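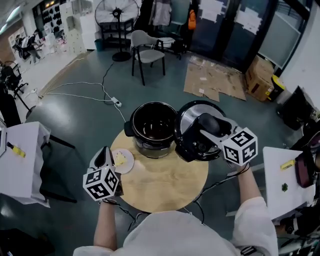
Round table with a black cooking pot, lid lifted

Section 3. First Use of the Tralness Arm Monitor

Please read this section completely before you put on the cuff. If your doctor gave you other instructions for measuring, follow the instructions of your doctor.

3.1 Preparing the monitor

1. Open the cover on the back side and insert the batteries. Look at the plus and minus signs inside.
2. Close the cover until you hear a click. The display shows all symbols for 2 seconds, then the year is blinking.
3. Set the year, month, day and hour with the arrow button. Confirm each one with the SET button.
4. Select user A or user B. Two persons can share one monitor, but each person must always use the same letter.

Note: The memory keeps 2,000 readings for both users together. When it is full, the oldest reading is deleted and you do not get a warning.

3.2 Putting on the cuff

1. Take off tight clothing from the upper arm. Do not roll up a thick sleeve.
2. Push the air plug firmly into the left side of the monitor.
3. Place the cuff on the bare arm, a little above the elbow, with the tube on the inner side.
4. Close the cuff so that two fingers still fit under it.

Caution: Do not use the cuff on an arm with a wound, a drip or a dialysis shunt. Ask your doctor before first use if you are pregnant or if you have an irregular heartbeat.
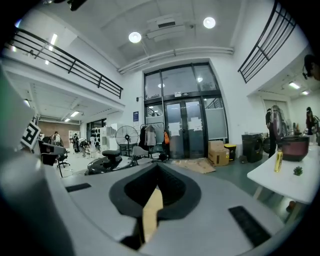

Ceiling with two round lamps and an air unit

3.3 Taking a reading

1. Sit on a chair with back support, both feet flat on the floor. Rest for 8 minutes. Please do not talk or look at your phone during this time.
2. Lay the arm on a table so that the cuff is at the height of the heart.
3. Press START. The cuff becomes tight, and this can be a little unpleasant.
4. Stay still until the cuff is empty of air and the numbers appear.
5. Wait a short time and repeat. Take 3 readings and write all of them in the Fodside diary that came in the box.

Caution: If the cuff does not stop filling, press START again or pull out the air plug at once.

Note: One high reading is not a diagnosis. Do not change the dose of your medicine by yourself. If you have chest pain, trouble breathing or sudden weakness, call emergency services and do not wait for another reading.

For a larger cuff, write to Dale MacPherson at Nandgate customer support and give the serial number from the bottom of the monitor.

Text last checked: Nov 18, 2021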